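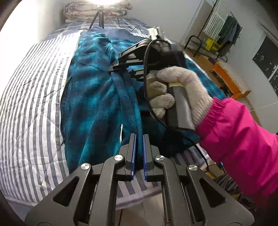
Short Fiction

The Ferry Office at Rellport

The Harasym Line regrets to inform its passengers that the night crossing from Rellport to Callisari will be withdrawn after 23rd August. Passengers holding return tickets may exchange them at the office on the quay until the close of business.

The clerk had typed the notice herself, and she had been instructed to post it in three places: the waiting room, the ticket window, and the door of the baggage shed. She posted it in the waiting room and at the window. The copy meant for the shed remained in her drawer, beneath the spare ribbons, and was entered in the daily record as posted.

Her duties had been set out in a letter of appointment 17 years earlier. She was to sell tickets, to record the names of passengers, and to keep the lamp over the door lit until the boat had cleared the outer wall. The letter made no mention of what should be done if the boat ceased to run. She had read it again that week, both sides, and had found only a paragraph on the care of umbrellas.

In June the company had sent an inspector from Romlow. He stayed two days, measured the counter, and asked how many persons used the night crossing in an ordinary week. She told him ten. He wrote the number down and did not ask who they were. Had he done so, she would have been obliged to say that most of them were the same man.

The passenger in question crossed to Callisari in the evening and returned on the early boat. He carried a flat case and paid in coins. It was understood in the town that he had a wife on the far side who would not live on this one, and a mother on this side who would not be moved. The clerk had never confirmed this. It was not among the particulars required by the passenger book.

On the last evening he arrived at his usual time and stood for a while before the notice. The clerk stamped his ticket.

"It says here that returns may be exchanged," he said.

"Until the close of business."

"For what are they exchanged?"

She consulted the circular. It stated that the company would offer passage of equal value on any of its remaining services, and it listed the remaining services, none of which called at Rellport or at Callisari. She turned the page around so that he could read it for himself.

He thanked her and bought a single.

The boat left at the advertised hour. The clerk entered his name in the book and ruled a line beneath it, as the regulations required at the end of a season. She then set out the cash, signed for it, and locked the window.

The lamp was to be put out when the boat had cleared the outer wall. She watched it clear. There was a light rain coming in from the west, and the stern light showed for some time before it went behind the point.

In the record she wrote that the lamp had been attended to. It was still burning when the early boat would have been due, and a man from the fish market, passing with his cart, knocked at the office door to ask if the crossing had been put back.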